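Brillitz Floor Transition Strip, 573

The Brillitz 573 covers the joint where two floor coverings meet in a doorway or an open room. Anodized aluminum, 30 mm wide, sold in 200 cm lengths. Finishes: silver, sand and dark bronze.

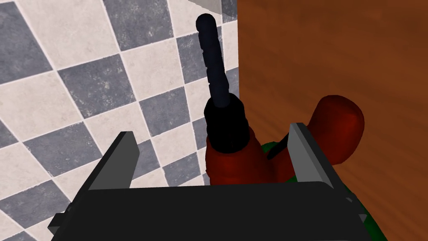

The strip bridges a height difference of up to 3 mm. Cut it with a fine-toothed hacksaw, dry fit it, then drill through the countersunk holes. Where checkered tile runs up to a brown wooden surface, dark bronze is the finish most customers pick. Keep the screws on the wood side so you don't have to drill the tile.

Screws and wall plugs are included. Adhesive is sold separately (see Czarnecka floor adhesives). Not suitable for outdoor use or over heated cables.

Ships from our Breten warehouse. Orders placed before 2 p.m. leave the same day. For custom lengths, contact Veronika Bühler in sales.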